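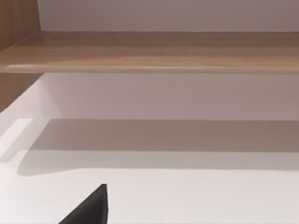 Shelf clearance in the planner

I spent the morning on the Flitetti planner. The shelf test in simulation kept rejecting grasps in the lower compartment, even with nothing stored in it. The collision checker was padding the wooden board by 22 mm on every face, and the padded board covered most of the approach.

I cut the padding to 9 mm and gave the fingertip its own collision shape. Before that it shared one box with the palm. Then I queued 200 random start poses. Planning time went up a little, but I can live with that.

The shadow under the board still bothers the depth filter in Skendisa. I have 2 ideas for it and will try the simpler one first. The rest waits until January.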